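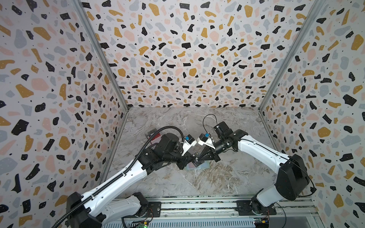 Svetozár Oravec asked whether the terrazzo pattern would prove too busy beside a marble floor. The surface samples gathered for the Osance gallery are intended to help visitors judge such pairings for themselves.

Wall panels, reference 1452. Flecks of matte black, mustard yellow, pale pink and light blue-gray on an off-white background, with tiny black dots between them. The same print is used on all three walls.

Corner posts. Silver-gray aluminum profiles with visible grooves mark the seams at the back - a plain line between two patterned panels.

Floor, reference 1088. Gray and white marble pattern, with veins of white, charcoal and faint beige running diagonally.

Inquiries regarding the Osance surfaces may be addressed to Oľga Kollár at the Skondow office, Room 23. Samples may be viewed on Friday by appointment.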